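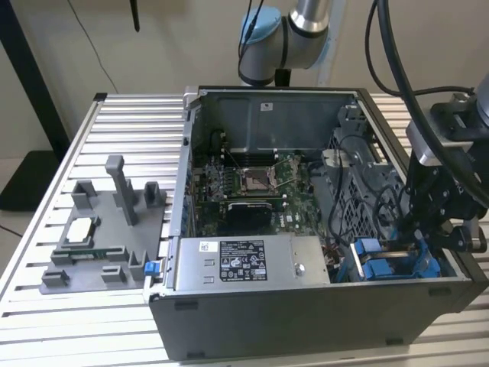 Ticket: Reinforcement schedule module ends sessions early
Product: Trarkside session software, operant conditioning lab
Site: Seixas teaching lab
Opened by: Elif Naz Dağdelen
Assigned to: Arlindo Rezende
Priority: normal
Status: closed, workaround in place
Opened: December 24, 2021

Problem as reported

A fixed-ratio session should end after 50 reinforcers or when the time limit runs out, whichever comes first. With the schedule set to FR 3, the session ends after 17 reinforcers. No error is shown. The summary screen gives the end reason as "criterion met." Variable-interval sessions on the same station run to the time limit.

Students in the learning course use these sessions for the acquisition and extinction exercise. If acquisition stops short, the extinction phase starts before responding is stable, and the extinction curves can't be compared between groups.

Steps to reproduce

1. Open the session editor and load the course template.
2. Set schedule type to fixed ratio, value 3.
3. Set end criterion to 50 reinforcers.
4. Turn on "carry over to extinction."
5. Run with the simulated subject at the default response rate.

Expected: 50 reinforcers, then extinction.
Result: 17 reinforcers, then extinction.

Log

Arlindo Rezende: Reproduced with the simulated subject, so the lever input and the feeder are ruled out. The event file shows the last response before the phase change as number 51. The end criterion is being compared with the response counter. Fifty responses is not a multiple of three, and the check only runs when a reinforcer is delivered, so it first passes at response 51, reinforcer 17. The arithmetic matches the report.

Elif Naz Dağdelen: Same template worked in July with continuous reinforcement. Would that have hidden it?

Arlindo Rezende: Yes. On FR 1 every response is a reinforcer and the two counters are equal.

Kiros Mekonnen: Checked the template file. The criterion line has no unit. The editor displays "reinforcers" when the unit is missing, but the runtime falls back to "responses." Templates imported from Walent format lose the unit on import. Templates built in the editor from scratch keep it. I made one of each and compared them line by line; the unit is the only difference.

Elif Naz Dağdelen: Ours was imported from Walent. Added the unit by hand and ran FR 3 again. Session ended at 50 reinforcers. Extinction started correctly.

Vanderleia Fagundes: Please also check the variable-ratio template. Group 7 ran VR and their acquisition phase looks short to me.

Kiros Mekonnen: Same fault in the VR template. It came over in the same import. The VI template is not affected because its end criterion is time, and time has no unit field.

Vanderleia Fagundes: Can the group 7 data be kept?

Arlindo Rezende: The event files are complete and the timestamps are good. The phase label changes where the software changed phase, and the feeder was off from that point, so the records are accurate for what was run. They can be used as a short-acquisition condition. They should not be pooled with sessions that reached criterion.

Vanderleia Fagundes: Group 7 will rerun – the handout asks for a partial reinforcement comparison and needs the full acquisition phase.

Workaround

Open each imported template in the text view and find the criterion line. Add the unit "reinforcers" after the value. Save under a new name and reload the station. Opening and saving in the normal editor does not write the unit – the text view has to be used.

Open items

Import fix passed to Higinio Villaseñor, who maintains the converter. The editor should show a blank when the unit is missing. Logged as a separate request.

Wana stations use the same templates and have been sent the corrected files. Confirmation from that site pending.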